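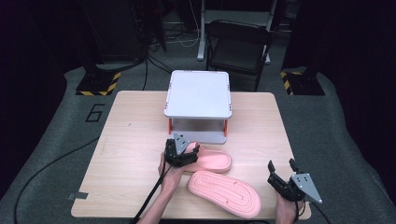 Setting up the Pulach hand gripper kit for a shoe rack task

Quick guide, written between sessions. Covers the two-gripper Pulach kit from Vadovlow with the Trangate recording software, version 8. If you have the single gripper kit most of this still works, skip the left/right stuff.

What you need

Two grippers, both cables, both marker plates
A table you can walk up to from one side
A small two-tier stand or shoe rack
One pair of slides. Wide strap, soft sole. No laces, not yet
Tape
Someone to sit at the desk (nice to have, you can do it alone)

Step 1. Plates and cables

Plates go on before power. Screw them down finger tight, then a quarter turn more. If a plate wobbles the tracking wobbles and you won't see it till playback. Ask me how I know. Cables run down along your forearm and off the table. Leave enough slack to reach the back of the stand with your arm straight out. I tape mine to the sleeve if I have sleeves.

Left plate and right plate are different. They look the same. Check the sticker inside, the manual has it on page 79 which is a silly place for it.

Step 2. Pair and calibrate

Open Trangate, New Session, Two Hands. Squeeze both grippers fully shut, hold till the beep, then fully open, hold again. If only one beeps do both over. Then wave each one slowly in a figure eight over the table. Slowly! Most failed calibrations I've had were me rushing.

The software gives you a score out of 100. The vendor says anything green is fine. I redo it if it drops under the high nineties, takes a minute.

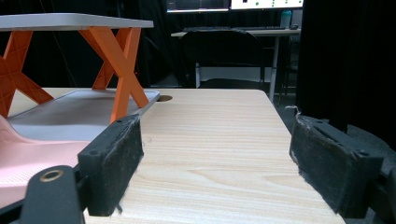 Pads are the weak point of this kit, so check them before every session. New ones grip rubber and foam nicely, then they wear and the slide starts to creep when you lift it by the strap. Felt fuzzes up first, and you get loose fibers sticking out at the corners and bottom edge like on these. Trim the long bits with nail scissors. Don't pull them, the pad peels. Agbenyega sells a silicone replacement that fits the same block, I have one pair and like it so far, but it is grippier than stock so don't mix old and new in one dataset. My first pads got to 173 takes before I swapped them.

Step 3. Place the stand

Toward the back of the table, open side facing you. You need room in front for both slides plus both hands. Push the stand too far back and your wrists hit the top panel every time you go for the lower shelf. Mark the feet with tape or a pencil if you want it in the same spot for each take.

Step 4. Place the slides

Mix it up. Some takes with both right way up, some with one flipped, toes pointing wherever. Don't line them up neatly, a robot trained on neat slides is useless on a messy floor.

Keep them apart at the start though. Overlapping pairs are a seperate task, do those later once you have a clean set.

Step 5. Record a take

Start with grippers up and open, count one second, go.

Upright slide: one finger under the strap, one over, close, lift. Grab the strap near the middle. Grab the edge and it swings.

Flipped slide: close on the side of the sole, tip it up, let the other hand catch the far side and turn it over. Then set it down, let go, regrip by the strap. Yes it's slower. Turning it over in the air looks cool and I dropped it half the time. 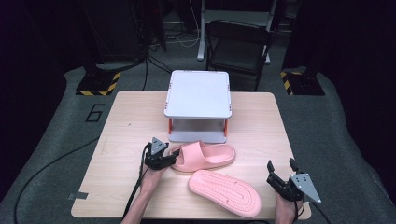 Lower shelf first, then the top. If you fill the top first you tend to bump it going in underneath. Release low, open the fingers all the way, back out straight the way you came. End with both grippers up and open again, same as the start, one second, stop.

If you drop one, keep rolling and pick it up. Recoveries are useful. Tag the take "recovery" in the notes field. If it goes off the table onto the floor, stop and delete.

Step 6. Check before you do more

Play back the first three takes before doing any others. Look for:

Gripper path jumping. Plate loose, or your other hand blocked it
Open/close value stuck. Redo the squeeze part of step 2
Left and right swapped. Plates on wrong, sorry, back to step 1
Video late against the motion. Close everything else on the PC, reboot Trangate

Is the kit worth it

For tabletop stuff, yes. Grippers are comfortable for maybe an hour, then my thumbs complain. Cables are annoying, a wireless version would sell. Software exports without fuss, although the file names are a mess and you can't change them til after export. Vadovlow support answered me next day both times I wrote. I'd want spare pads in the box at this price, there are none.

Lace-up shoes guide is next, planned for October.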